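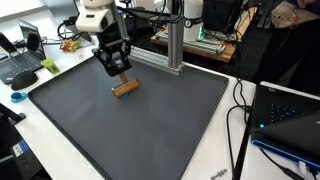
Rolling Small Clay Discs on a Tray

These steps are for air-dry modeling clay. They also work for the Jalis soft dough sold in tubs, except that dough doesn't need the overnight drying.

What you need
A 200 gram block of clay
A small wooden roller
A large tray with a rim
A damp cloth
A thin, blunt knife
Sandpaper, 1,000 grit

Preparing the clay
Cut off a piece the size of a walnut and put the rest back in its wrapper. Knead the piece until it stops cracking at the edges. Clay straight from a new Proker block is stiff and can take several minutes. If it still crumbles, wet your fingertips and keep kneading. Don't pour water on it.

Roll the piece into a ball between your palms, then press it down with the heel of your hand. You want a thick, even puck before the roller comes out.
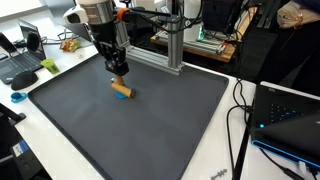
The tray should be bigger than you think you need. Discs spread, and you have to be able to turn the roller a quarter turn without bumping into anything. Bright blue on dark gray is an easy pairing to work with, as you can follow the outline of a small disc the whole time. White clay on the same tray is just as clear. A shallow rim is fine as long as the roller sits well inside it.

Rolling
1. Set the puck in the middle of the tray.
2. Lay the roller across the center of the clay and push away from you with light pressure.
3. Lift the roller, bring it back to the center, and pull toward you.
4. Turn the clay a quarter turn. Repeat until the disc is 2 millimeters thick.
5. Slide the knife underneath to free it.

If the clay sticks to the wood, wipe the roller with the damp cloth and let it dry before going on. Usuga cornstarch powder helps with dough but leaves a dull film on clay.

Drying
Leave discs flat on the tray overnight and flip them in the morning. Thin edges may lift. Sand them lightly once the clay is hard, then seal with Nellance matte varnish if the piece will be handled. 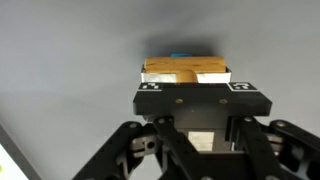

One reader wrote in June that her discs kept coming out oval until she stopped rolling right over the edge of the clay. She now stops just short of it on every pass and leaves the last bit to her thumb. That works well for thicker discs too.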